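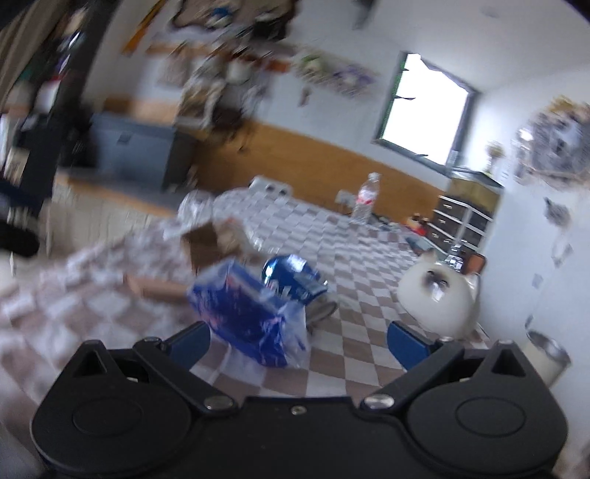
蓝色夹指前面是地上的蓝色包装袋，右边站着一只毛茸茸的白猫 🐱

1/
开一串，聊聊入户手持夹爪采集的操作规范！我们组这两个月把内部那份守则从头改了一遍，改完我太兴奋了，憋不住想发。做家庭场景的朋友应该都懂：实验台上那套规矩搬进别人家里，头一个小时就散架了。

2/
先交代背景。项目叫 Honamov，采的是居家整理：捡、放、收、递。夹爪和支架用的是 Gretum 那一套，数据回来走 Arancibia 的清洗流程。原来的守则是照着桌面任务写的，整整 20 页，真正进门时会翻的就那么一点点。新版压到 3 页，外加一张可以贴在箱盖里面的检查单。

3/
第一条我最喜欢：先走空场，再开录。

进门以后拿着设备在要采的房间里走一圈，不夹任何东西，只看。看地面有什么，看亮的地方在哪，看自己一会儿后退会不会撞到柜子。以前大家都急着开工，一开录就蹲下去捡东西，捡到一半才发现身后是插线板……这一圈走完，后面顺得不得了。

4/
第二条：地面物品分三类，录之前用嘴说一遍。

- 可以夹的
- 只当背景的
- 要请住户先收走的（药、证件、快递面单、孩子的作业）

说出声来特别管用！两个人搭档的时候，一个说一个听，经常当场就吵起来：“那个纸团算可以夹的吗？”吵清楚了再录，比回去对着标注吵强太多。

5/
面单单独拎出来讲。纸箱是居家场景的常客，开口朝上往地上一放，多自然啊，我们很想留着它。规则写的是：纸箱可以留，面单必须撕掉或者翻到背面，住户自己动手，采集员不碰。奖状、合影、挂历、贴在墙上的课程表，一律照这个办法处理。

6/
有人问为什么不靠后期打码。我们也打，Arancibia 那边每条都过。可是打码是最后一道，前面能挡住的就在前面挡。守则原句：“进门时已经不在场的信息，后面谁都不用再处理。”这句我投票保留的，哈哈。

7/
第三条，宠物！这条讨论得最久，评论区肯定也有人关心。

旧版写的是“采集期间宠物应移至其他房间”。一句话，干脆。问题是很多家庭做不到，猫会开门，狗会在门后叫，叫得住户也不自在。而且以后真要在家里干活的机器人，脚边就是会有猫的呀。

8/
新版这么写：

- 宠物可以在场，前提是住户在场并且同意
- 夹指和动物之间要留出距离，动物往前凑，人就往后让
- 不夹动物正在玩、正在闻、正在趴着的东西
- 不拿夹爪逗它（！！！）
- 动物出现紧张的样子，马上停录，夹爪放低，离开那块区域

9/
“不拿夹爪逗它”后面的三个感叹号，守则原文就有，我加的。真的会忍不住。夹指一开一合，猫的耳朵一竖，谁看了都想再来一下。可是这种片段混进训练数据就很麻烦：标签写着“整理地面”，动作是在半空开合，模型学到的是什么？

10/
所以宠物入镜的片段要加一个标记，我们叫“有动物”。标记很粗，不分品种不分远近，采集员录完顺手点一下就行。Arancibia 会把带标记的单独归一堆，由人看过再决定留不留。

试过更细的，分成路过、停留、互动，标了一阵子两个人标出来对不上，就砍掉了。粗一点，大家都标得一样，我觉得很值！

11/
第四条：窗。

明亮的窗户在居家场景里太常见了，曝光一跳，暗处的抽屉柜就糊成一团。我们的做法：

- 开录之前对着窗停一下，再转回任务区，看曝光恢复得怎么样
- 有窗帘就问住户能不能拉一半
- 没有窗帘就换站位，尽量让窗落在侧面
- 实在避不开，照录，备注里写“逆光”

12/
注意最后那个“照录”。旧版是“不得录制”，结果采回来的全是光线漂漂亮亮的房间，像样板间。真实的家哪有这样的。现在允许难看，但要求写清楚难看在哪里。改完这条，备注栏一下子变得特别好看，有人写“窗亮，柜暗，地砖反光，我尽力了”。

13/
第五条：转身要慢。

手持和固定机位最大的差别就在这儿。人捡起东西，一扭腰就去放，镜头跟着甩一大圈。规定是转身时先动脚，再动腰，手最后到。听起来像教跳舞，我们真的在走廊里排着队练过，路过的同事笑了好久。

慢不等于停。中途停下来也会被机器人学走，学出来就是端着东西发呆。匀着走，一口气走完。

14/
第六条：夹指。

每到一户，先擦夹指再进门，出门再擦一次。指面、指缝都要擦，连杆铰接的地方用小刷子。地上的灰和毛特别爱往连杆里钻，卡一点点，开合的手感就变了，人会下意识多使劲，读数跟着偏。

螺丝每天出发前看一眼，松了就拧，拧完在单子上打钩。

15/
擦夹指还有一层意思：你刚夹过别人家地上的东西，现在要去夹下一家的。卫生这件事住户嘴上不说，心里是在看的。我们现在当着住户的面拆一片新的擦布，气氛立刻就不一样，有的阿姨还会夸一句“蛮讲究的嘛”😂

16/
第七条：软包装、透明袋、半透明瓶子，单独建任务。

这些东西我又爱又恨。透明袋套着一个印刷包装，你夹到的是袋子还是里面的东西？旧版不管，夹起来就算成功。新版要求采集员在备注里二选一：“夹袋”或者“夹物”。看不出来就写“不确定”，不许猜。

17/
圆的东西也一样。罐子侧躺在地上，夹指从哪边进，滚不滚，滚了追不追？我们定的是：滚了可以追，追一次，再滚就结束这一条，存成失败。

失败要存！失败要存！失败要存！以前大家偷偷删，觉得丢人。Ison 那边做训练的同事拿到一批带失败的数据，高兴坏了，专门跑过来要更多。

18/
为了让大家愿意存，检查单上“失败条数”那栏改名叫“意外条数”，也不进任何考核。就改了个名字，加了一句说明，交上来的数量肉眼可见地涨。各位做规范的朋友可以抄这个作业，零成本～

19/
第八条：一条任务只讲一件事。

“把地面收拾一下”太大了，拆。拆成“把水瓶放进纸箱”“把纸团放进垃圾桶”这种粒度。每条开头夹爪张开、悬停，结尾也张开、悬停，中间完成一件事。一户最多录 100 条，到了就收工，哪怕采集员还精神得很。

20/
这个上限是跟采集员一起定的。蹲下、起身、再蹲下，膝盖和腰是真的累，越到后面动作越潦草，蹲都懒得蹲，弯着腰用夹爪去够。回看的时候一眼就能认出来哪些是后半段录的。所以上限写死，同时每录 20 分钟强制坐下歇会儿，歇的时候把备注补齐。

21/
第九条：东西从哪来回哪去。

录完要复位。开录前拍下原样，收工时对着放回去。住户的东西歪着放就是歪着放，别替人家摆正！有位同事手痒，把一户人家的地面收得整整齐齐，人家回来找了半天东西，挺生气的。现在这条用粗体。

22/
**复位，不整理。** 喏，就是这么粗。

23/
第十条：住户随时可以喊停，不用给理由。

喊停之后，正在录的那条当场删除，删给他看。之前录的，问他要不要一起删。我们把这几句话写成了固定的话术，进门时先念一遍。刚开始觉得念稿子很傻，念多了发现住户反而放松，后面聊天都多了，有人还主动说“那个角落更乱，要不要录那个”。要！当然要！

24/
还没定下来的也说一下，欢迎来吵：

- 镜子。目前是绕开，可绕开就永远没有带镜子的数据
- 声音。现在默认关麦，有人想要碰撞声，我反对，再议
- 小朋友。目前一律不在场，这条我觉得不会松
- 搭档两个人都拿着夹爪同时录，行不行？在试

25/
回答私信里问得最多的：检查单能不能发出来。能！去掉内部编号就发，争取十月之前。格式是纯文本，打印出来一面纸，字号我坚持调大了，楼道里灯暗也看得清。

26/
还有人问新人培训要多久。我们是先在办公室的样板角落练，再跟着老采集员入户 2 次，只看、只记、不碰设备，之后才自己上手。跟访的人要交一份“我看到谁违反了哪条”，老采集员也会被写进去，包括我，我被写了转身太快。

27/
先发到这里，要去给夹指换擦布了。大家手里有居家采集守则的，贴出来互相看看呀，尤其想看宠物那条你们是怎么写的！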